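Pintér Pick Planner: Frequently Asked Questions

What does the planner do?
It takes a depth image and a color image of a bin, proposes grasps, scores them, and sends the best reachable one to the arm controller as a joint trajectory. It does not decide where the item should go. Your own task script does that.

Which version should I install?
Use the Arnham branch unless you have a reason not to. The older Pridton branch still gets bug fixes, but its config files use different key names and the two can't be mixed.

Do I need to train anything?
No. The grasp scorer ships with weights. If your items are very different from groceries and small household goods, you can fine-tune it. The current weights were last tuned on 3322 labeled grasps from the Palulville bench.

Why does the planner return "no valid grasp" when I can see an item?
Usually the grasp was found and then thrown out by the collision check. Turn on verbose logging and look for code 26, which means the gripper model touched a bin wall. Check the wall height in your bin file first. If it is right, lower the wall margin a little at a time.

How often should I redo the camera calibration?
After anything has been bumped, and whenever the reported error goes over 9 pixels. Clamp the bins down before you start. A bin that has shifted gives the same symptoms as a bad calibration.
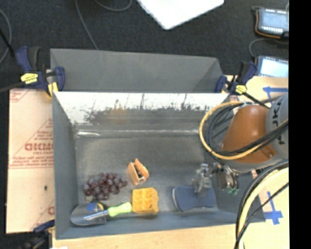 Can I run the planner without a GPU?
It will run on a CPU, but planning takes several times longer per pick. Set the candidate limit to 769 or lower to keep the wait reasonable.

Can two arms share one planner?
Not yet. Run one copy per arm and give each its own port.

Where do I report a bug?
Send the log folder and your bin file to Catrin Wynne. Please include the branch name.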